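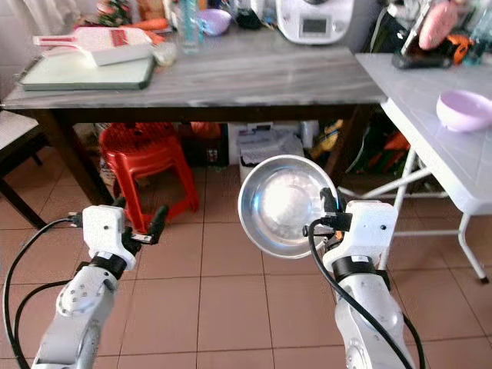 Steel bowl in front of the dining table.

Smoke alarm visits: where we have got to, and who is next

June 30, 2021

It has been a good long while since I wrote anything in these pages about the smoke alarm visits, and several of you have very kindly stopped me outside the fire station to ask whether they are still going on. They are! They went quiet over the winter, when we weren't going into people's homes at all, but the two of us who do the visits have been back out most evenings this month and I am delighted to say that we have now been to 219 homes across Erkirik and the lower end of Bakley. Thank you to everyone who put the kettle on (and to the family on Navarro Street who sent us away with rhubarb, it made a lovely crumble).

For those who have moved in lately, the visit is free and takes less time than you might think. We come round, have a look at the alarms you already have, press the button on each one, and talk through how you would get out if there were a fire at night. If you haven't got an alarm, or the one you have is past its date, we fit a new one there and then. The ones we are fitting at present are the Pilex sealed sort, so there is no battery for you to change, though you do still need to press the button now and again to make sure it sounds. I do mine when I put the bins out.

We found 52 homes with at least one alarm that made no noise whatever when we tested it. I don't say this to tell anybody off. Quite a few had been taken down for decorating and put away in a drawer, some had lost their battery to a toy or a remote control, and others were simply very old and had gone yellow on the ceiling without anyone giving them a thought. An alarm should be changed after 10 years even if it seems perfectly well, and the date is usually printed on the side or on the back, so do have a look next time you have the steps out. 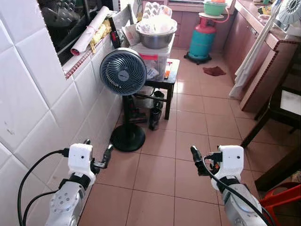
The other thing that comes up on nearly every visit is burnt toast. People tell us, rather sheepishly, that they have taken the battery out because the alarm goes off every time somebody has breakfast, and I do understand, I have stood under mine flapping a tea towel like everyone else. The answer is nearly always to move it. A smoke alarm does its work best in the hall or on the landing, and for the kitchen itself you want a heat alarm, which pays no attention to toast or steam and only goes off when the room gets properly hot. We carry a few heat alarms with us, so please mention it when you book and we will make sure there is one in the bag.

While I am on kitchens, may I put in a word about pans? We were called to a pan fire in Bakley in the spring, and I am very glad to report that everyone was safe and that the damage stopped at the cooker hood. The lady of the house had done exactly the right thing: she left the pan where it was, shut the door behind her, got the children out and rang us from next door. Please never throw water on burning oil, and please don't try to carry the pan outside, however tempting it may be. If you have to answer the door or the telephone, turn the heat off first. Your chips will forgive you.

We hope to finish Erkirik over the summer and then start on the upper end of Bakley in September, beginning with the houses past the old pumping station and working back down the hill. If you would like to be seen sooner, perhaps because someone at home is hard of hearing or finds the stairs difficult, do say so and we will gladly move you up the list. There are special alarms with a flashing light and a pad that goes under the pillow, and we can arrange those too, although they take a little longer to come.

To book, put a note with your name, address and telephone number through the letterbox at the station, or have a word with any of the crew on drill night. We will ring you before we come, and you are very welcome to ask a neighbour or relative to sit in with you.

Shewit Abera
Home safety visits, Erkirik Fire Station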